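Dallier stainless work table, the Staltason one with the low rail

Quick one, typing this on my break. Had this table 3 months now in the shop, next to the snack shelves. Paid nearly 300 for it from Phelan, which I thought was steep for a plain metal table but ok.

Setup took 20 minutes with Kanini Rotich holding the legs. Instructions useless. One bolt short, they mailed it.

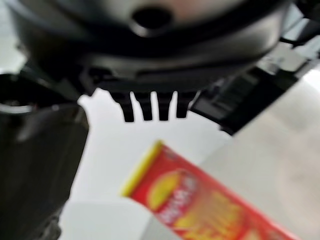

No wobble so far. Corners are rounded, thank goodness, the last table got me in the hip every single day. Low rail is a good height for a foot, and a box slides in under the far end no problem.

Bad stuff. Shows fingerprints like crazy. And the glare! Overhead lights bounce right off the top, I end up squinting at price labels in the afternoon. If you want something matte look elsewhere. Scratches too, only fine ones, but I noticed the first in July and now I see them all.

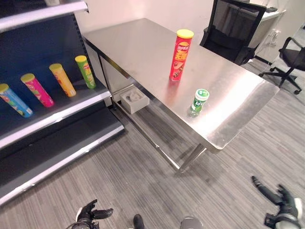
Wipes clean fast tho, damp cloth and dry it after or you get streaks. Chip cans and gum stand up fine on it, nothing slides around. Sulastri Chin at the Nondthorpe store bought the smaller size and says hers rocks a bit, might be her floor.

Would buy again, maybe wait for a sale. Four stars, lost one for the glare and teh missing bolt.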